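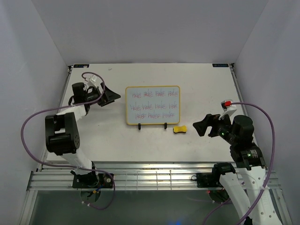 Wie oft muss man die Greiferfinger an einem kleinen Roboterarm reinigen?

Bei mir einmal pro Woche, und zusätzlich immer dann, wenn ein Teil beim Anheben wegrutscht. Ich nehme ein fusselfreies Tuch mit etwas Isopropanol, mehr braucht es nicht. Bitte nichts direkt aufsprühen, sonst läuft die Brühe ins Gelenk (einmal gemacht, nie wieder!).

Und wo wir schon beim Putzen sind, noch ein paar Sachen aus meiner Werkstatt:

Kabel. Lasst am Handgelenk eine ordentliche Schlaufe stehen. Ich hatte anfangs alles schön stramm verlegt, sah toll aus, und im März war dann der erste Stecker hin. Seitdem fahre ich den Arm nach jedem Umbau langsam von Hand in alle Endlagen und schaue, wo es zieht. Kabelbinder nur so fest, dass sich die Leitung darunter noch drehen lässt.

Schrauben. Nach 145 Betriebsstunden ziehe ich die Grundplatte nach, über Kreuz und mit dem kleinen Drehmomentschlüssel. Den Tipp habe ich von Senyo Laryea, der bei Hinrichs die Zellen betreut. Ein Strich mit Lackstift über Kopf und Platte hilft auch – dann sieht man sofort, ob sich etwas gelöst hat.

Nullpunkt. Erst 12 Minuten warmlaufen lassen, dann referenzieren. Kalt eingestellt stimmt es bei mir nachher nie so ganz.

Tischplatte. Lauwarmes Wasser, ein Spritzer Spülmittel, trocken nachwischen. Scheuermilch macht matte Stellen, und die bekommt ihr nicht mehr weg.

Ersatzfinger fürs Regal bestelle ich übrigens immer paarweise, einzeln getauscht greift es bei mir gern schief.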